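About Us

Beaudoin Stalla is a small search and content marketing agency in Garnthorpe, with a second office over in Vatelbridge. We help local and regional businesses get found online, and then we help them make something of it once people arrive. That covers search work, paid ads, email newsletters, writing and a fair amount of plain old advice over the phone.

Manon Carrier started the business at her kitchen table after years of writing catalog copy for a furniture importer. She had one client, a garden center, and the job was to rewrite 28 product pages that had all been copied from the supplier. She rewrote every one of them, then called the owner to ask what customers usually wanted to know before they drove over, and went back and rewrote them again. We still begin that way, with a long phone call and a lot of questions (bring coffee!).

Usha Bhat joined when the spreadsheets got out of hand. Usha looks after tracking, reporting and the technical side of search, and she is the person to ask if your site has been moved, redesigned or rebuilt and your traffic has gone somewhere you can't find it. She once worked through 408 broken links for a chain of tile shops and was cheerful the entire time, though she did ask for a new chair afterward.
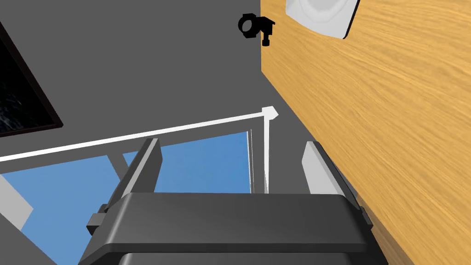

Gripper with open fingers, computer rendering.

There are 16 of us now, split between the two offices. Most of the writers are in Garnthorpe, and the paid ads team is in Vatelbridge, close to the station, so if you're coming by train that's the office to visit. We don't have account managers in the usual sense. The person who does the work on your campaign is the person who picks up when you call, and if she's on vacation we'll tell you who is filling in before she leaves.

Our clients are dentists, builders, machine shops, language schools, two bakeries and a very patient piano tuner. We like businesses where somebody knows the trade inside out and simply hasn't had the time to put it on a website. We'll come and listen, take notes, and turn it into pages your customers will want to read.

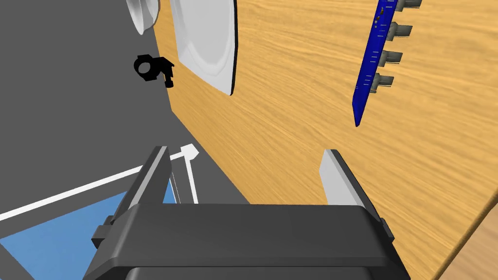 We try to keep the money side simple too. You get one monthly fee, agreed on up front, and a report in everyday words that fits on a couple of pages. Contracts run month to month after the first quarter. If we think you'd do better spending the budget on new signs or a decent booking form, we'll say so, and we have lost a project or two that way and don't regret it.

Every July we run a free workshop for new business owners, limited to 20 places so that everyone gets time to go over their own site with one of us. It fills up fast – mostly through word of mouth – so do drop us a line in the spring if you'd like to be on the list.

Want to talk? Call either office or use the contact form, and Manon or Usha will get back to you themselves.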